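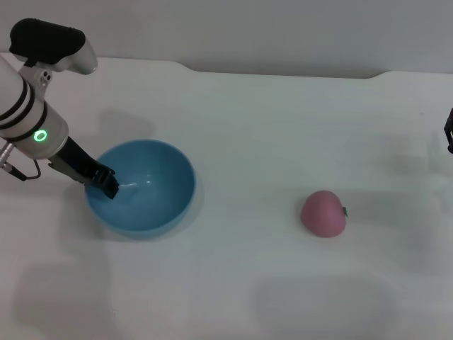
Rapport d'avancement -- Projet Ilus, atelier cuisine et table
Lieu : Lindisville
Rédigé par : Naveed Rind
Date : 10/28/25

Madame, Monsieur,

Je vous présente l'état du projet Ilus depuis le versement de la première partie de la subvention. Le but reste le même que dans notre demande du mois de mai : équiper un coin cuisine simple, où les personnes inscrites peuvent apprendre à préparer une table, à ranger la vaisselle et à composer un repas froid.

1. Matériel

Nous avons choisi de travailler avec peu d'objets sur la table. Au début, nous sortions toute la vaisselle en une fois, et les participants perdaient du temps à chercher leur place. Maintenant, chaque exercice commence avec un bol bleu clair et un aliment à côté, posés sur une table blanche. Le contraste des couleurs aide beaucoup les personnes qui voient mal. Le bol est assez profond, avec un bord lisse, et les participants le prennent bien en main.

Pour les premiers exercices, nous utilisons une forme de tomate, d'un rose un peu rouge. Les vrais légumes viennent plus tard, quand le geste de prendre et de déposer est acquis. Cette méthode nous évite de jeter de la nourriture.

L'achat de vaisselle a coûté 400 euros, comme prévu au budget. La commande chez Gachanja est arrivée complète, mais avec dix jours de retard. Nous avons donc commencé les séances avec des bols prêtés par l'association Lesalitz, qui ont été rendus depuis.

2. Activité

À ce jour, 117 personnes se sont inscrites à l'atelier. Les séances du matin sont pleines. Celles de la fin d'après-midi le sont moins, et je pense que l'horaire du bus en est la cause principale. Nous avons demandé à la commune s'il est possible de commencer une demi-heure plus tôt.

L'exercice du rangement est celui qui demande le plus de patience. Plusieurs participants posent le bol trop près du bord de la table -- nous avons ajouté un rappel oral au début de chaque séance, et les animateurs le répètent au moment de débarrasser.

3. Difficultés

L'armoire pour ranger la vaisselle n'est pas encore installée. Le devis reçu dépassait la somme réservée, et j'ai préféré en demander un second avant de signer. En attendant, les bols sont gardés dans des caisses fermées, ce qui oblige à les sortir et à les essuyer avant chaque séance.

4. Suite du projet

Pendant la prochaine période, nous voulons ajouter les assiettes et les couverts, puis passer à la salade composée. Je vous enverrai le second devis de l'armoire dès sa réception, avec les factures de la vaisselle.

Je reste à votre disposition pour toute question et je vous remercie de votre confiance.

Naveed Rind
Responsable du projet Ilus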